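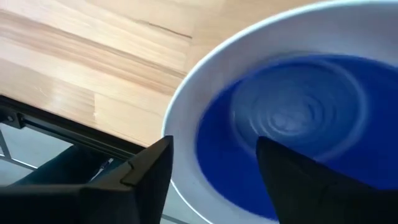

How to change the name on an airline ticket

Most airlines will fix a spelling mistake but won't move a ticket to another person. Work out which one you need before you call.

1. Find the six-character booking code. It's in the confirmation email, usually near the top.

2. Compare the ticket with your passport letter by letter. Accents are normally dropped, so Custódio Nogueira becomes CUSTODIO NOGUEIRA. You don't need to correct that.

3. If you booked through an agency such as Salameh, call the agency first. The airline will often refuse to touch an agency ticket.
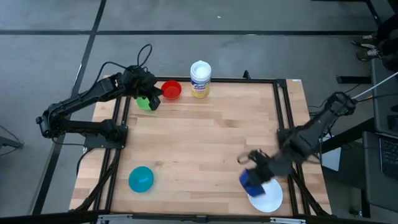

4. Get your papers together before you dial. You'll want the booking code, the passport, the card you paid with and, after a marriage, the certificate. Lay them out side by side on a clear stretch of table. A light wood top with narrow staves makes a dark passport cover easy to spot.

5. Ask for a "name correction" and not a "name change". The second can cost up to 300 dollars. My correction was 50.

6. Ask for the ticket to be reissued, and stay on the line until the new email arrives.

7. Check that seats and bags carried over. Mine didn't, and I had to add the bag again.

If two airlines share the trip, call the one that issued the ticket.

Last checked 13 May 2024. Leonor Coelho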